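4. Placing and loading the parts bin

The Kotlow bin is supplied in one piece and needs no assembly. Keep it on a level surface when it is in use – a wooden tabletop is fine, but a folding table is not.

1. Lift the bin with two hands, holding it under the base. The folded edges are thin, so wear gloves.

2. Set it down with the raised rear section away from you and the low front wall nearest you.

3. Check that the 2 holes in the base are clear. If you want to fix the bin in place, use the screws from bag 11.

4. Wipe the inside with a dry cloth before the first load.

5. Put the blocks in singly and lay them flat. They can point in any direction.

Note: Do not fill the bin above one layer. Blocks stacked on top of each other slide down the sloping walls and end up in the corners.

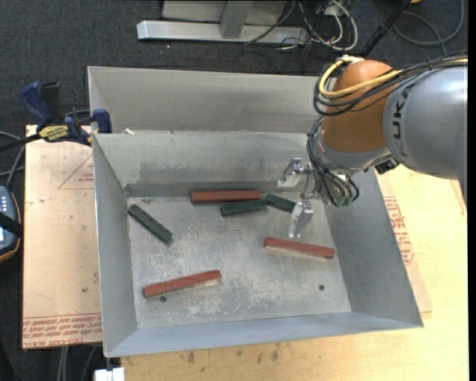
Red and green blocks can share a bin. If you prefer to keep the colours apart, fit the Arna divider (sold separately) as shown on its own leaflet.

Cleaning

Scratches and dull patches on the base are normal wear and do not affect use. Smudges on the back wall come off with warm water and a little washing-up liquid. Dry the metal straight away – water left under the folded edges will cause rust. Do not use wire wool.

Caution: Never drag a loaded bin across a table. Empty it first, then lift.

Replacement screws can be ordered from Zindis, quoting part number 2000.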